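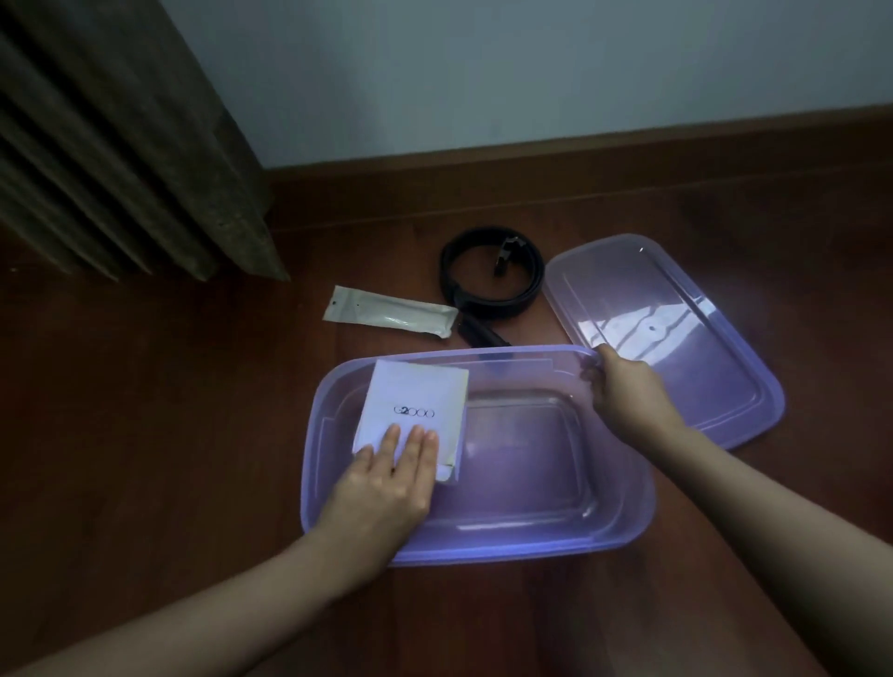
Reading time: 3 minutes

Does a tidying robot really set itself up?

Putting a little booklet in a plastic tub is a job you could do while thinking about lunch. One hand holds the rim of the tub. The other hand lies flat on the booklet. The lid waits on the floor nearby. Easy!

Now suppose you want a robot to do it. The Prasta is a robot with two arms, made by a company called Volusix, and its job is to put small things into boxes. The advertisement says it is "ready when you are." We wanted to know what has to happen before that is true. Quite a lot, as you'll see.

Step one: the floor

The Prasta rolls on wheels, and it has to stand level. A person puts a level on its base (that's the tool with a bubble in it) and turns four little feet until the bubble sits in the middle. The robot can't do this part. If the base leans, the arms lean too, and a hand that should come down inside a tub comes down on the edge.

Step two: finding its own hands

Close your eyes and touch your nose. You knew where your finger was without looking. A robot has to be told. Each joint in its arms has a sensor that measures how far the joint has turned. During setup, a person moves both arms to a starting pose and presses a button that means "remember this." Then the robot holds up a card with black and white squares and looks at it from lots of angles. It compares what its cameras see with where its joints say the hand is. If the two don't agree, the robot works out a correction.

This is called calibration. Volusix says it takes 3 minutes. The instructions also say to let the motors warm up for 60 minutes first, and the advertisement leaves that bit out.

Step three: practice

Have another look at the tub at the top of the page. It's see-through, so the wood of the floor shows right through the bottom. You can tell there is plastic there, partly because the rim catches the light. Cameras can find clear plastic very hard to spot. The lid has bright streaks of glare on it, and a computer may mistake glare for a white object, or for an edge.

The booklet is tricky as well. It's thin, and one of its corners is creased. A robot finger has to get under paper without crumpling it, and then let go at the right moment.

So a person guides the arms through the job, and the robot records how they moved. Then they do it again with the tub turned a bit, and again with the lid on the other side. At the Teltum workshop, where Prastas are set up before they go out, the practice list for one robot has 591 tries on it. When people say a robot "learned by itself," it is fair to ask who was standing beside it all that time.

Step four: looking after it

The rubber pads on a Prasta's fingers pick up dust, and dusty pads slip. They need a wipe with a damp cloth at the end of each working day, with the power off. Camera windows get a dry, soft cloth. Paper towels can leave scratches.

Every month, somebody checks the screws at the wrists and looks for cables that are rubbing against a joint. If one arm starts missing by a little, always in the same direction, it's time to get out the card with the squares and do step two again.

When a pad wears smooth, it has to be replaced. A new pad is a tiny bit thicker than an old one, so that means calibration too. Yes, and the warm-up.

So is it any good?

It can be. A robot that puts the same item into the same tub all day may do it steadily for a long time. But change the tub, or put a coiled belt right behind it, like the black one on the floor up there, and you should want to see a test before you believe anyone.

Next time you watch a robot video, try asking these:

Who set it up, and how long did that take?
How many tries were there before the one they showed?
Would it still work if the lid was somewhere else?
Who cleans its fingers?

Words to know

Calibration: checking a machine's measurements and correcting them.
Joint: a place where a robot arm bends or turns.
Sensor: a part that measures something, such as how far a joint has turned.
Level: a tool that shows whether something is tilted.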